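Leave the board bolted down

Tinholm, May 11, 2022

Most of what goes wrong with a small tabletop pushing cell is blamed on the controller. I have looked after one such cell at Tinholm for long enough to think the blame is misplaced. The controller is usually fine. The work surface has moved, or the rod has, or a block has been replaced by one that somebody printed in a hurry from an old file. My argument is that the surface should be treated as part of the machine, fixed and measured like any other part, and that the habit of lifting it off between jobs should stop.

The usual practice, at Prirnilberg as well as here, is to regard the arm as the equipment and everything beneath it as furniture. The arm has a service sheet. The table has a drawing somewhere. The board on which the work is done has neither, although every height in the program is taken from it. When the board comes off to make room for another job and goes back on by eye, it sits where it sits. A perforated table helps, but bolts have clearance in their holes, and a board can be turned slightly and still go down tight.

Height is the first trouble. A plain rod has no fingers to open and no pad to forgive a bad approach. It must run low enough to meet the side of a short block and high enough never to drag. Our clearance is set at 3 mm, checked with a feeler at each corner and once in the middle. Wood complicates this. A glued-up board is flat on the day it is planed and somewhat less flat in January, when the heating has been on for weeks and the air in the room is dry. I have been told more than once that this is a reason to use aluminium plate. I disagree. A wooden board can be skimmed, it does not ring when something is dropped on it, and if the rod does touch down the damage is to the board. A dent in maple costs an afternoon. A bent flange costs a good deal more, and the Susby workshop will want the arm for the whole of that time.

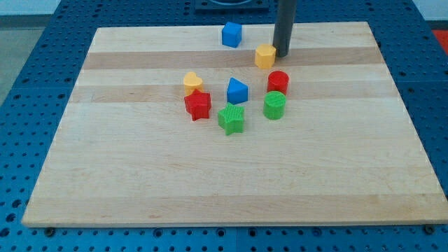
How often should the surface height be checked?
At the start of each day's running, and again after anything has been unbolted. The check takes less time than the arm takes to go through its homing routine, so it can be done alongside the rest of the start-up.

The blocks are the second trouble, and here I expect less agreement. People like to vary them. Stars, hearts, prisms and cylinders all respond differently to a push, and a program that copes with a cylinder may make a poor job of a star, whose points catch the rod and turn the piece. That variety is useful for testing and I have no quarrel with it. My quarrel is with uncontrolled variety. Printed pieces carry the ridges of their layers, and two pieces from the same file can slide differently if one was printed with a rough base. We now rub every base on fine paper against a flat plate and wipe it before it goes into use. A set of 8 is kept together in one tray, and if one piece is damaged the whole set is retired. This is wasteful. It is less wasteful than a week spent tuning a push speed to suit one bad star.

The third matter is the rod itself. Ours came from Tatlı with a rounded tip, which I would recommend over a square one. A square end meets the board on an edge if the wrist is even slightly out, and it leaves a scratch that later pieces will follow. The rounded end wears, however, and the wear shortens it. We measure it every 3000 pushes and enter the new length in the tool table. At the last service the log showed 143 entries where the length had been left unchanged by whoever signed the sheet - not measured and found the same, merely copied down from the line above. I was among those who had signed.

There is a fair objection to all this. A cell that needs a fixed board, a matched set of blocks and a measured rod is a fussy cell, and the point of a capable controller is that it should put up with some disorder. Those who make this case would have me shift the board on purpose and see what the program does. I have no objection to that either, provided the shift is written down. A known offset is a test. An unknown one is a fault, and it will be found by whoever happens to be on shift when the rod goes into the wood.

What I would ask for is modest. Give the board a number and a page in the service book. Use the same holes each time and mark them. Tighten the bolts in the same order, with the same driver, and check the height afterwards. Where a job really does need a different surface, keep a second board with its own page and its own stored height, and change the two as one would change a tool.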